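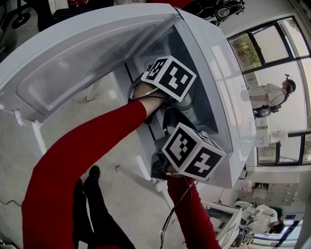
The white refrigerator, door open.

Pluvard Community Pantry: progress report to the Birkitz Fund
Prepared by Annick Carré, 3/23/24

Dear Saranya Thampi,

You asked for a report that was shorter than the last one and contained fewer appendices. There are no appendices. Marcelle Marchal has asked me to note her disappointment.

Where we are

The grant pays for two things: a shared food pantry in the old Pluvard post office, and a cooking class in the same building for people who would like to do something with a turnip. The pantry is open. The class is open on paper, and will be open in the ordinary sense once the gas fitter and the landlord agree on who owns the pipe. Each has written us a very polite letter saying it is the other.

In February we signed up 289 households. The target in our application was 300, a number I chose because it was round, and I have regretted it ever since. Erzsébet Sárközi believes we will pass it by the next report. She also believed this in the last report, but she now has a spreadsheet.

Food coming in

Brirus, the wholesaler, has kept its promise to send us whatever it can't sell. What it can't sell, it appears, is celery root. We have had a great deal of celery root. Sylvain Bouvier wrote a recipe sheet for it and then a second sheet, which is mostly an apology for the first. The bakery on Caron Street has been steadier, and its bread is gone well before closing.

Milk and eggs are still the items people ask for most and the ones we run short of. We would like to move a little money from the printing line to the dairy line. The printing line is healthy because we stopped printing the newsletter, and so far we have had 2 complaints, both from Marcelle.

Cold storage

You asked about this on the phone. Chilled food is now checked at opening and at closing, and the sheet is signed both times. Anything without a readable date gets thrown out, including a jar of pickles that had acquired supporters. We also changed the rule on home-cooked dishes: we can't take them, however good they smell. I have had this conversation with four separate grandmothers and would prefer not to have it with a fifth.

Money

Spending is a little under plan, almost entirely thanks to the pipe. Rent, insurance and deliveries came in as expected. The van did not, having needed a new clutch. We covered that from our own reserve and are not asking you for it, though I did want you to know about the clutch.

What happens next

Erzsébet is talking to the school about a late opening for parents who work. Sylvain will start the class with cold dishes if the gas is still in dispute, so the first session may be heavy on salad — and, I fear, on celery root.

We need one decision from you: whether the transfer from printing to dairy is all right. A yes by email will do. Marcelle would like it known that she would have preferred a letter.

With thanks,
Annick Carré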